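By Saturday the gray bin had swallowed half the prop room, and Hui-mei Tang could not have been happier. She loved a good rummage! Give her a deep box with sloping sides and a scuffed floor and she was seven years old again, up to the elbows in her grandmother's toy chest.

"The eggplant," Gaëtan called from the stage door. "The play is called The Eggplant, Hui-mei. We open in 40 minutes."

"It's in there, I know it's in there!" 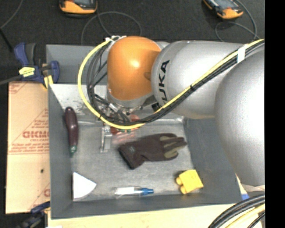

She leaned over the rim and there it was, long and dark and purple, lying along the wall as if it had been napping since July. What a beauty. And there was something red, too, and beside it a glove, and she had been wanting a glove for the second act all week.

"Found it?" said Gaëtan.

"Found everything!" She came up pink in the face, the eggplant in one hand and the glove in the other, already wondering whether the duke might wear it on his left hand and slap somebody with it.

Gaëtan looked at the glove for a long moment.

"Act two?" he said.

"Act two," said Hui-mei, and ran for the wings.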